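Westent Community Help > Teaching by hand > Hand-held grippers

Picking small things up off the floor: demos keep coming out jerky
Posted by kettlewren, May 2026

Hello everyone, and thank you in advance for your patience, because I tend to go on a bit. I'm fairly new to teaching with hand-held grippers. I came over from remote control, where I spent most of a year driving an arm with two joysticks, and I have to say that holding the grippers myself feels so much more natural. You just do the thing with your own hands and the robot learns from that. Lovely!

We've been working in a bathroom showroom with a tub, a sink and a nice long run of windows, and the task is tidying: pick up small items that somebody has left lying about and put them where they belong. Each person wears a headset and a backpack, and we take turns.

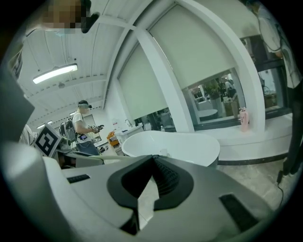
Anything at counter height goes fine. My bottle demos replay smoothly and I'm quite proud of them. The floor is where it all falls apart. When I reach down for something small, the recorded path has little jumps in it, usually 2 or 3 in each demo, and always near the moment when the fingers close. On replay the arm twitches and knocks the object away before it can grab it. I've recorded 10 of these now and I wouldn't keep a single one.

I have cleaned the lenses, charged everything and restarted the Grirkitz software more times than I'd like to admit. Is it my hands? Is it the shiny floor? I'd be so grateful for any ideas.

Dorin Bălan

Welcome! I remember this stage very well, and I don't think there is anything wrong with your hands. Jumps that show up just as you reach the object are nearly always the headset losing sight of the marker cubes for a moment. At counter height you hold the grippers out in front of you and the cubes sit nicely in view. When you go down to the floor, most people bend from the waist, tuck their chin and turn their wrists in, and then a sleeve or your own knee gets between the headset and the cube.

What worked for my group at Gronow was getting low before starting the recording. Kneel or sit, whichever your back prefers, and get comfortable. Then hold both grippers out past your knees, even the one you aren't using, and keep your eyes on the object the whole way down. Move a bit slower than you think you need to, and once the fingers have closed, count to two before you lift. 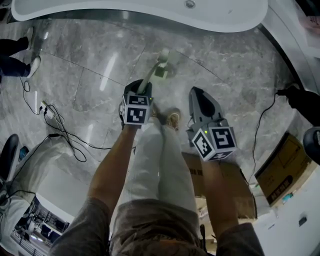

Do mind the cables while you're down there, too. A cable that runs off to one side will tug on your wrist at the end of a reach, and you'll correct for it without noticing, and then the robot learns the correction as though it were part of the job. I like to leave a generous loop of slack beside me and have a helper hold the rest – it makes a bigger difference than you'd expect.

As for the shiny floor, it may play a part. Strong reflections from ceiling lights can confuse the tracking. Try turning your whole body a quarter of the way round and recording the same pickup again. If the jumps go away, you have your answer, and a plain mat over the bright patch will do until you find something better.

One more thing, and then I'll let you go. Please don't throw out all ten of your demos. Trim them and keep the approach, up to the first jump. We used plenty of those when we were teaching the arm where to look.

plumb_and_level

Same trouble here in September. Updated Prorkska and it went away. Might be worth a try.

oldtoolbox

Agree with Dorin about kneeling. I'd go further and say record the floor pickups as a separate task from the counter ones, with their own start position. I've been around industrial arms since 1994, back when we led them through a job by the wrist, and mixing high and low reaches in one lesson was asking for trouble then as well. Also wear knee pads. Stone floors are hard on a person after the first hour or so.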